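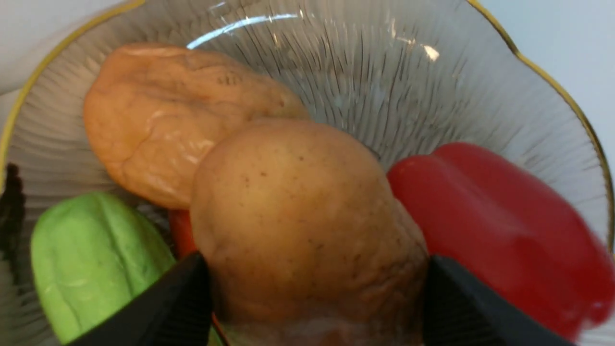
4.2 The Ullwood open day

The third demonstration in our sample was the open day held at Ullwood in September 2025. Unlike the two discussed above, it was free to attend and aimed mainly at local businesses, with a talk in the morning and the arm running on and off until late afternoon. The system on show was Marti, a tabletop picking setup sold to visitors as ready for "unsorted food handling." Two of us attended. One stood with the audience and kept a running log; the other, Lwazi Shabalala, asked questions at the table and wrote up the answers the same evening. We had told the hosts in advance who we were and what we were studying, and they raised no objection.

The task was picking single items of play produce out of a shallow container and setting them down on a white table. The presenter, Rafail Karras, told each group that this stood in for a packing line. We had trouble with that claim from the start. The pieces were toys. A real bell pepper bruises and its stem snaps, and a real carrot comes with dirt on it. None of that was tested, and the word "toy" did not come up in any of the three introductions we heard. When Shabalala asked about it, the answer was that real produce would have been messy for an indoor event. That seems fair enough as housekeeping, but it doesn't support the claim made on the flyer.

The second problem was the surroundings. The table was pale and bare, the wall behind it was plain, and the container stayed toward one side with plenty of clear space next to it. Anyone who has worked with camera-guided picking will know how much a background like this helps. Red, green, and orange objects against white are about as easy to separate as objects get, although the pile inside the container was a harder case, with pieces overlapping and partly hiding one another (Figure 3). 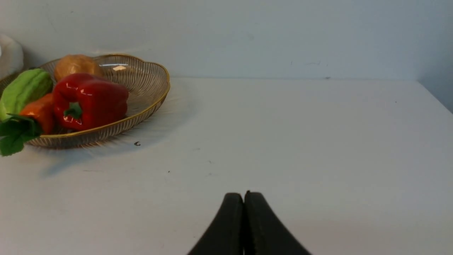 Figure 3. Wrist camera view of the demonstration table at Ullwood. The gripper is closed and holds nothing; the container of play produce stands to the left.

We logged 34 attempts over the day. By our rule, a pick counted as a success only if the item cleared the rim and was set down without a person stepping in. On that basis 23 succeeded. The hosts gave visitors a higher number, and when we compared notes the gap came down to restarts: if an operator stopped the arm and began again, they treated the two tries as one. We don't think this was dishonest. It is, however, the same habit we reported for the Hutel demonstration in Section 4.1, and it always moves the result in the same direction.

Speed was harder to pin down. Karras spoke of a cycle short enough for light commercial work, with no figure attached. Our own timings ran from the first movement of the arm to release, and the slowest successful pick took 90 seconds. Pauses between attempts were filled with talk, and the longest, roughly 40 minutes, was announced as a coffee break while two staff members worked at the control laptop.

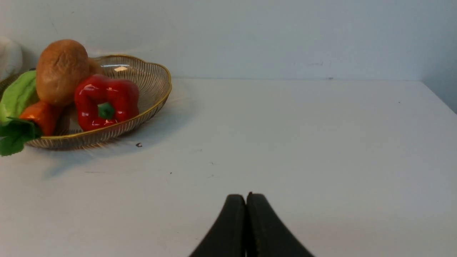
How the audience read all this is a separate matter. Most people watched one or two picks and moved on, which means that very few of them could have formed a view of reliability at all. A visitor who arrived during a good spell would have left with a good opinion. Several asked about price. One asked whether the arm could tell when an item was spoiled and was told that this was "on the Stendby roadmap," Stendby being the follow-on project for which the hosts were seeking partners. We found no written plan for that feature in the handouts, and an email sent afterward brought only a link to the same flyer.

Some credit is due. The hosts left the arm running through its failures, and Karras answered technical questions directly when they were put to him one on one. He told Shabalala that the order of picks was chosen by the operator, a detail missing from the talk. We have coded the event as "partly scripted" in Table 2. The two authors disagreed at first on this code, and the case for "fully scripted" is set out in the appendix.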